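Week six of the robotics club

We lost most of Sunday to the simulator again. The plan was to get Wumedum, our household entry, through the tidying task from start to finish. By five o'clock we had a list of 94 failed runs and a better idea of why they fail.

The task is simple on paper. The robot starts somewhere in a kitchen, finds an item it has been asked for and takes it to the counter. We have 398 layouts to practise on. Most share the same furniture with the colours and small items changed, so a program that has only learned one kitchen soon comes unstuck.

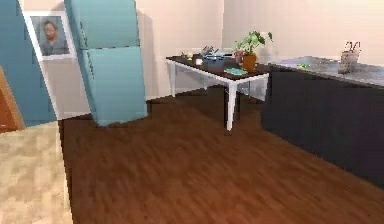

One of the practice kitchens, with the plant and the blue container on the table.

I like this layout because there is plenty of open floor between the fridge, the table and the counter. The table legs are the awkward part. Our path planner treated the tabletop as the obstacle and ignored what was under it, so it kept cutting the corner and catching the front leg. I added a margin to the map and the next batch of runs went past cleanly.

Picking out small things is still poor. The white cup is fine in most layouts. The green cloth is not - the detector lost it as soon as we changed the lighting, and I don't have a fix yet. We have 1370 labelled views for training and I suspect far too few of them have cloth in them.

The Keletti team are using a different planner and get round the table faster than we do, but they have the same trouble with flat objects. We agreed to swap logs before the next round at Pornis.

Jobs for me this week: label more cloths, rerun the 2 slowest layouts and tidy up the map code so that other people can read it.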